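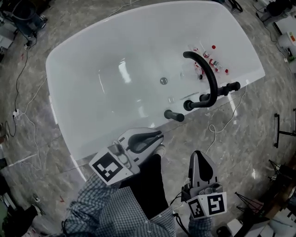
Words by Mali Owen | Bathroom floor, Grindale showroom | Updated August

About us

Grindale is a bathroom showroom and fitting firm. Tubs, faucets, basins, floors, and all the bits that go in between. Started by Pentti Halonen in a rented unit with 2 display tubs and a kettle. We have 19 tubs on the floor now and a better kettle.

Quick version: we sell bathrooms, we fit bathrooms, and we come back if something drips.

What we do

Mostly freestanding tubs. White ones, still what most people want – deep enough to lie back in, plain rim, nothing fussy. We put them on marble-look floors because that's what half our customers are going home to, and a white tub on gray veining tells you more than a catalog page does. Black fittings are the big thing just now. Matte black gooseneck spout up on the rim, black handles next to it. We were slow to stock black, Pentti thought it would pass. It hasn't.

If you like chrome we have chrome. Also brushed nickel, and one brass set on the back wall that gets a lot of compliments and no buyers.

Please touch things

Turn the handles. Reach over and see if the spout is in your way. Take your shoes off and get in, we mean it, there is a step by the desk if you need one. People spend more time choosing a couch then a tub and the tub is a lot harder to send back.

And put your stuff on the rim. Shampoo, little bottles, whatever you'd really have there. A rim looks wide untill you set three bottles on it behind the faucet and one rolls over on its side. Worth knowing before you order. We leave small bottles out on the tubs for this, red caps and all, move them around as you like.

Ranges

Muvine – our freestanding tubs, soft corners or full oval
Roussel – faucets and hand showers, black or chrome
Ferero – basins and vanity tops

Everything on the floor has a tag with the size and weight. Bring your room measurements, and the door width too. Door width! We've had to turn around on more than one stairway.

Who we are

Pentti runs the fitting side, 22 years in the trade. Mali does the floor, the orders and this page. There are 7 of us all together counting the van crew. Small enough that whoever picks up the phone has probably seen your bathroom.

Visiting

Open from 9 a.m., parking at the side. No appointment needed to look around, but call first if you want a full plan drawn up – takes an hour or so and we like to do it sitting down. Kids fine, dogs fine on a leash. Delivery and old tub removal quoted separately, ask at the desk.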